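Friendship bracelet

From the Stosden Craft Encyclopedia, a reader-written reference. Entry by Ginevra Fabbri.

A friendship bracelet is a band of knotted, plaited or beaded thread, made by one person and given to another. I've been making them since primary school and I still have a drawer full, so I was very happy to be handed this entry – expect a few opinions along with the facts!

Origins

Knotted bands turn up in lots of places, and I'd be wary of anyone who tells you there was a single inventor. The style most of us know in Britain owes a lot to Central American weaving and knotting, and it caught on in a big way in the 1970s and 80s. After that it was all summer camps, school playgrounds and the backs of coaches.

Materials

Six-strand cotton embroidery thread is the usual choice. It's cheap, it holds a knot and it comes in every colour going (I once bought far too much orange and I'm still using it up). Cut each strand to 64 cm for a child's wrist, and a good bit longer if you like a fat pattern with lots of knots. Waxed cord is stiffer and lasts better, though it's harder on the fingers. Beaded ones are normally strung on elastic, which is lovely until it snaps.

Common patterns

The candy stripe is where nearly everybody starts: one knot, the forward knot, tied over and over in slanting rows. The chevron works in from both sides to meet in a V. My friend Satish Bisht swears by the Chinese staircase because you can do it on a bus – he's right, too, it needs no pinning down at all.

Customs

The old rule says you make a wish when the bracelet is tied on and wear it until it drops off by itself. I've never managed more than a November to Easter stretch. Swapping is just as popular, and so is wearing a whole armful at once.

Storage

Bracelets tangle, especially beaded ones with thread ones. A shallow box lid is fine for bows and other bits, and you can see everything at a glance.

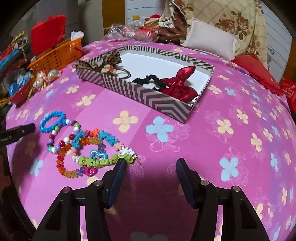

Bracelets in a tangle, and hair accessories in a lid.

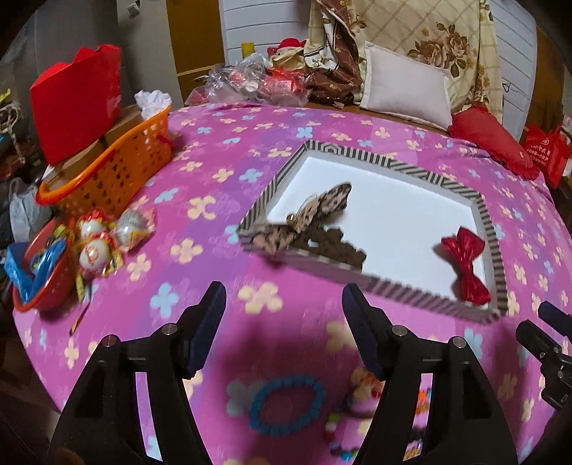
Washing

Cool water, a drop of mild soap, then dry flat on a towel. Reds can run, so do those on their own the first time.

See also

Braiding; Macramé; Hair bows; Embroidery thread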